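Forum Automatisation et petites séries
Sujet : Les bras savent-ils vraiment faire les corvées d'atelier (et de maison) ?
Page 1 sur 1

tournevis_plat
Bonjour à tous. Je relance un débat qui revient souvent, mais avec une question plus étroite. On voit passer beaucoup de démonstrations de bras qui plient du linge, vident un lave-vaisselle ou rangent un établi. Ma question porte sur le taux de réussite sans reprise humaine, sur des objets non préparés, pendant un poste complet. Quelqu'un a-t-il des chiffres qui ne sortent pas d'une plaquette commerciale ?

Contexte : petite boîte de sous-traitance à Bolldale, reprise de pièces, beaucoup de manutention entre bacs. On nous propose une cellule Pratholm avec préhenseur à deux doigts. Le commercial parle de polyvalence. Je me méfie du mot.

mireille_cn
Tout dépend de ce que tu appelles corvée. Prendre une pièce connue dans un bac compartimenté et la poser dans un autre : résolu depuis longtemps, et sans apprentissage. Prendre une pièce quelconque dans un bac en vrac : faisable, avec un taux d'échec qu'il faut budgéter. Ramasser ce qui traîne sur un plan de travail et le remettre à sa place : je n'ai rien vu de convaincant en production.

Adebisi_A
Nous avons mesuré. Atelier de Dernbridge, préhenseur parallèle à biellettes, tri d'objets divers dans des bacs non compartimentés. 3 000 tentatives de saisie, 2 259 réussies du premier coup, soit 75,3 %. Une tentative est comptée réussie si l'objet est saisi, levé et déposé dans le bon bac sans intervention. Les glissements rattrapés au second essai sont comptés en échec.

La répartition des échecs est plus instructive que le total. Les objets rigides et mats passent bien. Les sachets, les câbles et tout ce qui brille font s'effondrer la moyenne. Les doubles prises sont le second poste de perte.

Je joins une vue prise au poignet, pendant un déplacement. 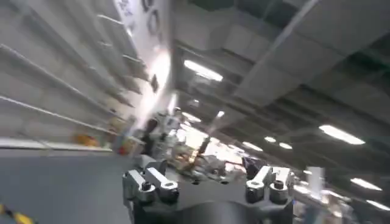 Vue depuis la caméra de poignet, préhenseur au premier plan. Atelier de Dernbridge.

Pour ceux qui comptent faire de l'asservissement visuel avec ce genre de flux : regardez le bandeau suspendu. On devine de gros caractères, ils sont illegibles. Le flou de bougé et la surexposition des sources lumineuses suffisent à perdre l'information. Les biellettes, elles, restent bien identifiables.

Abimbola Adebisi

mireille_cn
Merci pour les chiffres. 75 % au premier coup, c'est au-dessus de ce que j'attendais en vrac non préparé. Quel temps de cycle ?

Adebisi_A
7 secondes par prise en médiane, dépose comprise. La queue de distribution est longue, à cause des replanifications.

vieux_grafcet
Je ne partage pas l'enthousiasme. Un échec sur quatre, ce n'est pas une machine, c'est un stagiaire qu'il faut surveiller. Avec 7 secondes de cycle, cela fait une intervention toutes les 28 secondes en moyenne si on ne tolère pas la reprise. Aucun opérateur ne peut faire autre chose à côté.

Quant à l'image, elle montre surtout un problème d'éclairage. Des luminaires partout au plafond, une large bande saturée au fond, un reflet très dur sur le bandeau. Avant de parler d'intelligence, on capote la cellule et on maîtrise la lumière. C'était déjà la règle en vision industrielle quand les caméras étaient en noir et blanc.

Adebisi_A
Le calcul est juste si on interdit la reprise automatique. Avec deux essais autorisés, nous montons à 84 % sur le même jeu d'objets. Le gain est faible, les objets difficiles le restent au deuxième essai.

Sur l'éclairage, d'accord pour une cellule fixe. Mais le sujet du fil est la corvée non préparée. Si je capote, je change de problème. Une cuisine a des fenêtres et un plan de travail en inox, et personne ne va y installer un dôme diffusant.

k_roulement
Question peut-être naïve : pourquoi exploiter l'image en mouvement ? Sur notre cellule Igwe on s'arrête, on prend la vue, on calcule, on repart. L'image est nette et on ne se bat pas avec le temps de pose.

mireille_cn
Pas naïve. L'arrêt coûte du temps à chaque prise, mais il est prévisible. L'intérêt du flux continu, c'est la correction pendant l'approche, quand l'objet bouge ou quand l'étalonnage main-œil a dérivé. Pour des pièces posées dans un bac, je ferais comme vous.

Si on veut garder le flux continu : temps de pose court, gain plus élevé, obturateur global. On échange du flou contre du bruit, et les réseaux supportent mieux le bruit.

vieux_grafcet
Et un préhenseur adapté. Le deux doigts universel est un compromis. Pour les sachets, une ventouse à soufflet. Pour les câbles, je cherche encore.

k_roulement
+1 pour la ventouse. Changeur d'outil, deux secondes perdues, et une famille entière d'objets qui sort de la liste noire. Attention quand même aux sachets perforés, on a vidé un réservoir de vide comme ça en novembre.

tournevis_plat
Merci, c'est exactement le type de réponses que je cherchais. Pour situer : nos pièces sont rigides, mates pour la plupart, une dizaine de familles. Les bacs sont en vrac parce que personne n'a jamais pris le temps de faire autrement.

mireille_cn
Alors commence par les bacs. Des intercalaires thermoformés sur les familles à gros volume, et ta cellule n'a plus besoin d'être polyvalente. Garde le vrac pour le reste, à la main.

vieux_grafcet
Pour une fois, entièrement d'accord avec mireille_cn.

Adebisi_A
D'accord pour ce cas précis. Je maintiens que c'est contourner la question du titre. À la question telle qu'elle est posée, ma réponse est : pas encore sur un poste complet, oui sur des plages courtes avec un opérateur à proximité. Pour la maison, l'écart est plus grand. Nos objets arrivent au moins dans un bac, à une hauteur connue. Chez un particulier, il faut d'abord trouver l'objet, puis décider s'il est à ranger.

tournevis_plat
Je vais demander à Pratholm un essai sur nos pièces, avec la définition de la réussite donnée par Adebisi_A : saisi, levé, déposé au bon endroit, sans intervention, premier essai seulement. Et sur un poste entier - pas sur dix minutes de démonstration.

k_roulement
Fais aussi noter les causes d'arrêt une par une. Sans ça, le fournisseur classera la moitié des échecs en « pièce non conforme ».

mireille_cn
Et apporte tes propres bacs, avec les copeaux dedans.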